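Skadstead Readers' Help
Board: Reviewing and book blogs
Thread: Rating a thriller when the twist was given away by the publisher's blurb

Posted by marginal_notes, Monday, 21:40

I run a small review blog and have hit a problem of method. The novel is a psychological thriller called Clevov, told in two alternating narratives, one in the present and one set during the main character's last year at school. The publisher's blurb on the back cover states outright that the school friend is using a false name. In the text itself this is not revealed until chapter 70 out of 89 (the chapters are short, most of them three or four pages).

I had read the blurb, so I spent most of the book waiting for the narrator to catch up. As a result the pacing felt slow and I was inclined to give it two stars out of five. A friend who borrowed my copy without its jacket thought it was excellent and would have given it 4.

My questions are these. Should the rating reflect the book as written, or the book as sold? And can I mention the false name in the review, given that it is printed on the cover? My stated policy is no spoilers past the first quarter of any book, but I am not sure whether cover copy falls under that.

For background, I write up reviews in Fillex and the post template has one star field and one spoiler switch, so whatever I decide has to fit into those.

Posted by verso_recto

Rate the text. The blurb is normally written by the publisher's staff and the author may have had little say in it. It also changes between editions. If the paperback comes out with different copy, a rating based on the hardback jacket no longer applies to anything the reader will meet.

I would handle it as follows.

Put the star rating on the novel alone. If you cannot separate the two, go back to the present-day chapters in the first half and check whether the clues are placed with care. A twist that is well built normally holds up when you know the answer, and a weak one shows its joins. With short chapters this is an evening's work. I did the same with Gashi last year, having had the ending spoiled by a newspaper review, and moved it up by a full star on the second pass. The school scenes in that book turned out to be doing a good deal more than I had given them credit for.

Add one line near the top advising people to skip the cover copy. Wording I have used: "The blurb discloses a plot point from late in the book. I suggest starting at chapter one." That tells the reader what they need without repeating the fact.

Do not state the false name in the body of the review. Being printed on the jacket does not make it safe. Many people read on e-readers or borrow library copies with the flaps taped down, and they will never see it. Your first quarter rule measures position in the text – by that measure this is a late spoiler and the policy already covers it.

On the pacing, you can still report that the middle section felt slow, but say that you knew the reveal in advance. Readers can then make their own allowance.

As for Fillex, the spoiler switch hides the whole post behind a warning. Leave it off and use the fold marker if you want a paragraph on the twist at the end. The fold works per paragraph and has done since the July update. Feed readers ignore it, however, so keep anything serious out of the first 80 words, which is the length of the feed extract.

Posted by halfcalf

Two stars. You paid for the jacket as well. If they give away the ending that is part of the product.

I never read blurbs now, or the quotes on the front.
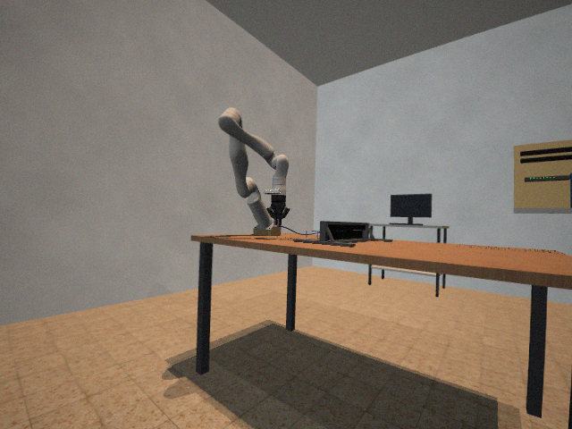 Robot arm on a wooden-topped table (computer render)

Posted by tidy_shelf

Mostly agree with verso_recto, with two corrections.

First, the feed extract length is a setting. 80 words is only the default, under Posts and then Feed. Mine is lower.

Second, I would not reread before rating. A review is a record of one reading, and a second pass with the answer in hand is a different exercise. If you were bored for about half the book, say so and give the cause. Three stars with an explanation would be more use to me than either of the figures you mention.

It is also worth writing to the publisher's publicity address. I did this over a crime novel whose blurb named the second victim. I got a short reply, and the next printing had new copy – whether my email had anything to do with it I can't say. Quote the blurb sentence and the chapter number, and leave your rating out of it.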